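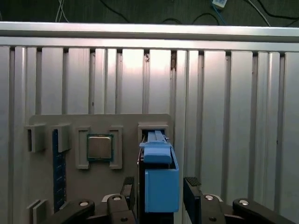
Galtgate, February 24, 2019

Ticket 2716: arm stalls on the blue part, upper right slot
Opened by: Kanchan Negi
Status: open

Hi all, me again! Same fixture board as my last ticket, grey panel on the aluminum wall with the memory module and the CPU up in their holders. Those two I'm leaving alone for now. It's the blue piece that's driving me up the wall.

The gripper holds it fine and the narrow rail lines up with the slot holder, top end goes in, and then on most runs the arm faults out on force and just sits there. Fault code is 251 every time (the Utix manual says "see supplier", thanks very much).

What I've tried so far:

Dropped the approach speed to 600. Slower stall, same stall.

Reprinted the slot holder with a bit more clearance. Better for one morning, then back to its old tricks.

Wiped down both grip pads. I think the part creeps a little between the fingers when it meets resistance, but I can't prove it.

Went back to the June program, number 196. It got further in before faulting, so maybe the newer wrist angle is off?

My brother-in-law keeps asking when one of these will empty his dishwasher. I can do this insertion by hand while talking on the phone, and the arm needs a whole afternoon of coaxing, so I told him to keep his rubber gloves. Shop-floor work I'm more hopeful about, at least where the part always turns up in the same spot.

Could someone at Berwood send me the force log settings Rautiainen used on their cell? I'll rerun with those on Tuesday and post the numbers in this ticket.

Kanchan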